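Atelier Domero, module textile, séance 6 : plier une veste zippée

On pose la veste à plat, devant vers soi, et on repère la fermeture et le col avant de plier.

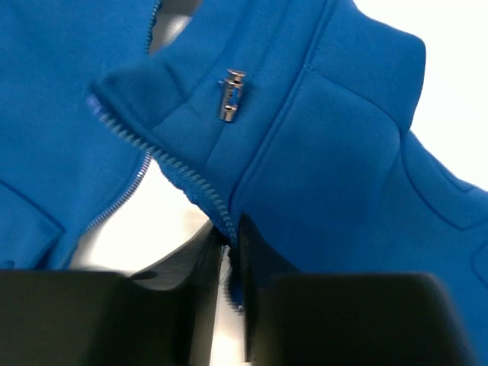

Fig. 1. Col montant et fermeture, veste bleu roi.

Les poches se lissent à la main, rabat compris. Un rabat retourné marque le 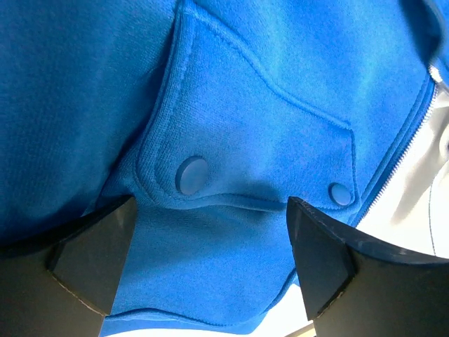 tissu et fait une bosse dans la pile. On rentre ensuite les manches dans le dos.

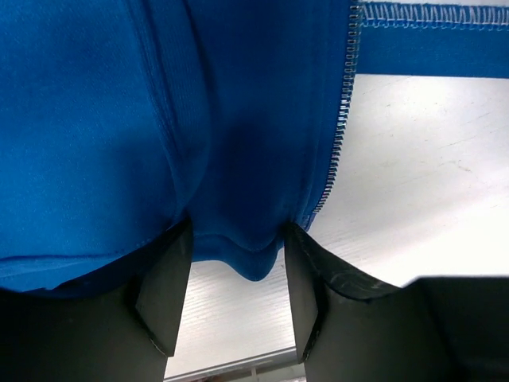
Les bords se contrôlent avant le dernier pli. On regarde l'envers, les ourlets, les fils qui dépassent. Le surjet blanc se voit bien sur le bleu, un point sauté s'y repère vite. Noter tout défaut sur la fiche Verschueren.

La fermeture reste droite, curseur dégagé.
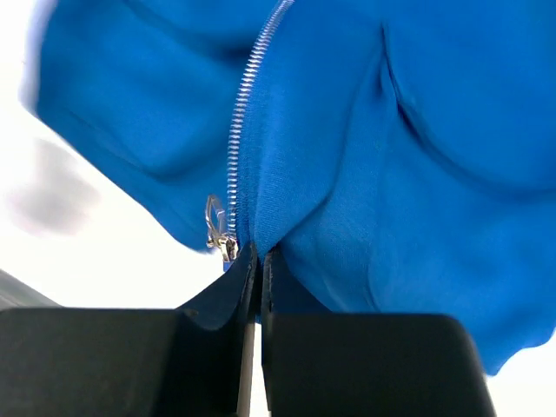
À préparer pour novembre

Plier une maille de 500 g, puis une de 700 g. Comparer les épaisseurs.

Commentaires (3)

ginska : La fiche est à rendre sur papier ?

flerus_b : Oui, au début de la séance.

ginska : Merci.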